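## 手持夹爪示教:叠衣服这一项的进展

2019年11月7日

上一期通讯里提过,Kiltlow 项目下半年的重点从抓取硬物转到布料。这一期把叠长袖衣服这一项的做法写清楚,方便 Fokstead 和 Atstead 两边的同事对照执行,也回应一下最近收到的几条意见。

先说方法。目前示教有两种方式并行:一种是遥控,操作员坐在控制台前,用主手带动机械臂;另一种是手持夹爪,操作员两手各拿一只,直接在布面上做动作,由夹爪记录位置、姿态和开合。硬物任务两种方式差别不大,叠衣服差别明显。遥控时操作员感觉不到布料的拉力,袖子经常提过头,再放下来就堆成一团。手持夹爪没有这个问题,动作也快,缺点是人的手腕太灵活,有些姿态机械臂到不了,事后要剔掉。

叠长袖的流程定为6步:摊平、左袖内折、右袖内折、下摆上翻、对折、推到一侧。每一步结束时,两只夹爪都要完全张开并停顿2秒,再进入下一步。停顿是给后面切分数据用的,不停顿的示教切分时边界会漂,上个月有一批就是因此退回重做。

衣服的起始状态不要求整齐。早期我们让操作员把衣服摆正再开始,结果训练出来的策略只认摆正的衣服,稍微歪一点就抓空。现在的规定是随手放下,衣身可以横着,袖子可以折回来,袖口可以压在衣身上,第一步“摊平”从这种状态做起。摊平这一步因此变得最长,往往占一次示教的一半时间,排班时请按这个估计来安排。

垫布统一用浅黄绿色。之前用过白布,白色夹爪在上面轮廓不清,视觉部分的同事意见很大。垫布本身有褶不用熨,但铺的时候四边要拉开,别让大的褶子钻到衣服下面去。夹爪尖容易连垫布一起捏起来,遇到这种情况不要甩,松开,退回,重新捏。这类失误连同纠正动作都保留在数据里,不用删。 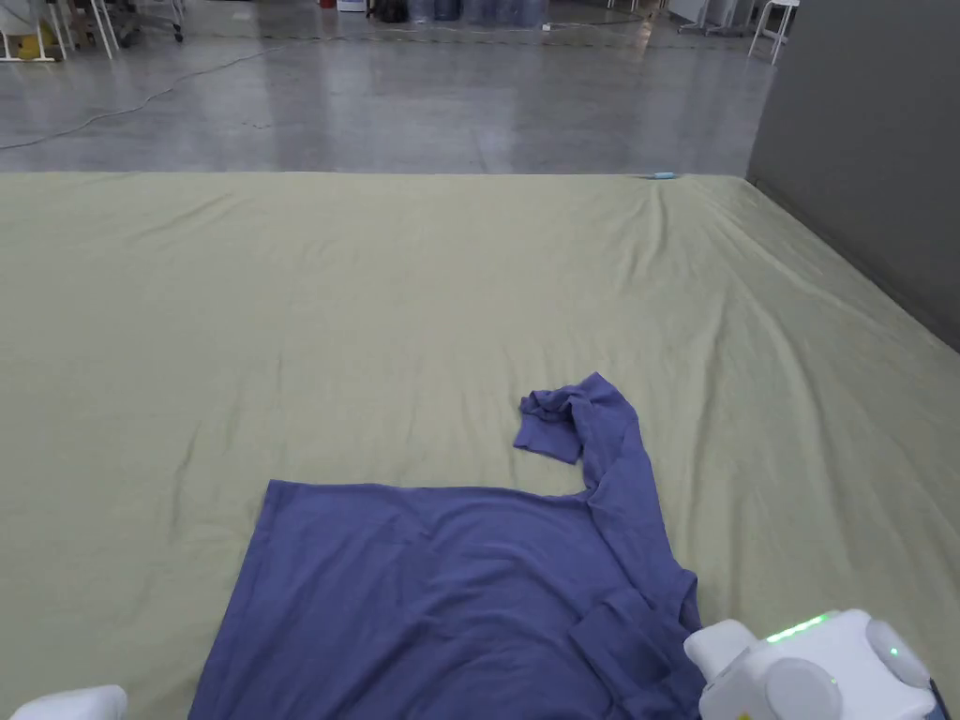 Wagner Falcão 来信对最后这一点有不同看法。他认为保留失误可以,但必须另作标记,否则策略会把“捏起垫布再松开”当成正常步骤学进去。他在 Medeiros 那套任务上见过类似情况:机器每次抓取前都要先空捏一下,查到最后,是示教里有一位操作员习惯先试一下夹爪。他还建议,纠正动作做得好的可以多收,单纯的犹豫和抖动应当去掉。

这个意见我们接受一半。从下一批开始,操作员在发生误捏后,用脚踏开关打一个标记,纠正完成再踩一次。两个标记之间的片段单独存放,训练时是否使用由各组自己决定。至于犹豫和抖动,现阶段没有可靠的办法自动识别,靠人工看又太费时间,先不处理。已经收上来的数据不补标。

关于捏取位置,再强调一遍。针织类的衣服软,捏单层容易滑脱,捏得太深又会把前后两片一起带起来。袖子内折时捏袖口的罗纹边,不要捏袖子中段;翻下摆时捏侧缝附近,两只夹爪同时提、同时放。提起高度以布料刚离开桌面为准,提得越高,放下时的褶越多,后面几步就越难做。袖口拧住了要先理顺再折,哪怕多花几个动作。折完的袖子上留一点褶没有关系,验收看的是外形轮廓,不看平整度。

两只夹爪的分工也有人问。原则上左手管左半边,右手管右半边,不要交叉。如果衣服的位置偏到一侧,先把它拖回中间,不要探身过去做。探身时头部相机会跟着大幅晃动,画面里衣服可能整个跑出去,这样的示教只能作废。不用的那只夹爪停在布料旁边,不要举在半空,也不要压在衣服上。

数量方面,本阶段目标是300次合格示教,由 Fokstead 和 Atstead 分担,各自的份额已经单独通知。每做满50次换一件衣服,颜色和厚薄都要有变化,深色和亮色交替。同一位操作员不要连续做完一整件衣服的份额,个人习惯太集中,策略学到的就是一个人的手法。

Rekha Thakur 负责整理验收表,新版增加了两栏,一栏填起始状态是否随手放置,一栏填误捏标记的个数。旧表用完为止,不必重新誊写,在备注里注明即可。表格请随数据一起交,不要单独寄。

遥控组的同事不受以上停顿和标记规定的影响,仍按原来的流程做。两种方式的数据会分开训练一轮,再合在一起训练一轮,比较结果预计12月的通讯里刊出。夹爪的开合零点每天开工前校一次,校完把读数写在验收表的右上角。电池不足时记录会丢帧,指示灯变色就换,不要等做完手上这一次。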